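Hornomora collection log, July, afternoon block

Started 1:40 pm, after lunch and a restart of the logging machine. Carrying on with the tabletop set for the Mendis policy. Hand-held grippers only, two-handed, head view plus pose from the marker cubes.

Count at start of block: 1546 accepted episodes. Count at close: 1810. Target before the next training run is 2154, so one more full block at this pace and part of another.

Calibration. Ran the cube check on both grippers before the first episode. Right was fine. Left had a constant yaw offset that did not go away on re-detection, so I loosened the cube, reseated it against the stop and ran the check again. Offset gone. Marked the screw with paint pen so we can see if it creeps. If the left pose looks twisted in anything from this morning, this is the likely cause. Morning episodes are tagged "left-suspect" and held out until the replay has been looked at.

Pose dropouts. Still the main reason for rejects. They cluster where one cube passes behind the other as the hands cross. The tracker coasts for a few samples and then snaps, and the snap shows up in the action labels as a jump. The Sharifi filter hides the jump but smears the gripper close by the same amount, so I have turned it off for this set. Better to reject the episode than to train on a soft close.

Rejection rule as applied today: drop any episode with more than 7 consecutive samples missing on either hand. Shorter gaps are interpolated and flagged. The script in the Drondance repo still has the old limit hard-coded, needs a config entry.

Start pose. Operators were drifting into the task before the record tone, so the first part of the motion was lost. New procedure: both grippers held open over the near edge of the table, hold still, tone, then move. Same pose to finish. This also gives a clean segment for checking the static noise on each cube.

Layout. Box with lid in the middle, plant behind it, framed pictures and basket on the right. Box yaw is changed by hand between episodes. Plant and pictures are distractors for this task and get moved every time the operator changes.
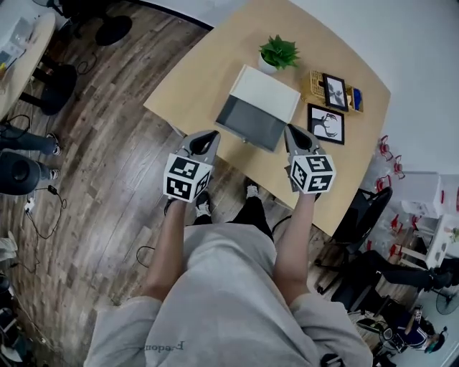

Both grippers at the near edge, box open, lid up at the far side.

Open items:
- Replay the left-suspect episodes, decide keep or drop.
- Move the gap limit into the config.
- Gripper width: left reads slightly above zero when fully closed. Check whether it is the pads or the zero. Do not correct in post until known.
- Cables are still across the floor. Tape them down before the next block.
- Disk on the logging machine is getting full - copy off and verify before deleting anything.

Stopped at 5:20 pm. Left cube rechecked at close, no change from the reseated value.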